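The pinecone drawers (and what's living in the stair cubbies)
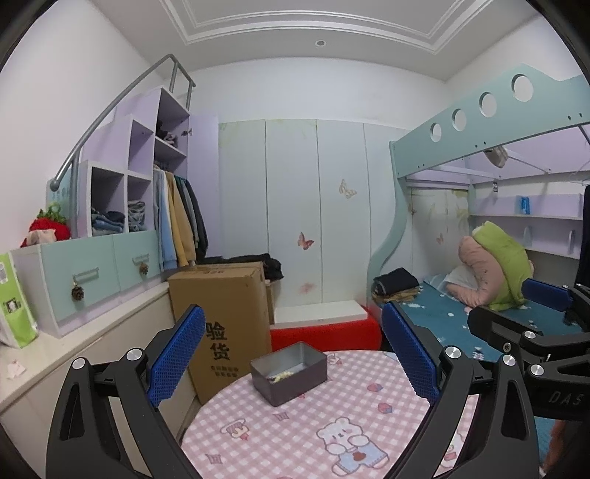 posted by Mfinanga

So I finally got into the bedroom closet situation in August, and I have opinions!

The staircase up to the loft is the hardest-working thing in the whole place. It's lavender, it has open cubbies built right into it, and for months I treated those cubbies like a junk shelf. Now the jeans get one all to themselves, folded and stacked, with more folded clothes next door. Dark stuff went in a cubby higher up, where I don't have to look at it (black lint, ugh).

The two mint-green drawers underneath are still my favorite. I love the little pinecone charms hanging from the handles way more than a grown adult should. I went looking for more of them online and the only ones I liked were 9 dollars each plus shipping, so no.

The black clothes are another story. There's a whole pile of them by the big cardboard box, and I keep moving the pile from one spot to the next and calling it progress. Some of it needs to go on hangers with the light blues and yellows in the tall wardrobe. Some of it needs to leave. I have a black cardigan I've kept through three apartments and worn maybe twice.

The white wardrobe with the butterflies I'm not touching this round. I know what's in there and I need snacks first.

Oh, and the round table has its pink gingham cloth on, the one with the cartoon bear in blue overalls. Everything small ends up on that table while I sort. Next up is the box, and then I want to try hanging the sweaters by color, if I have enough hangers left.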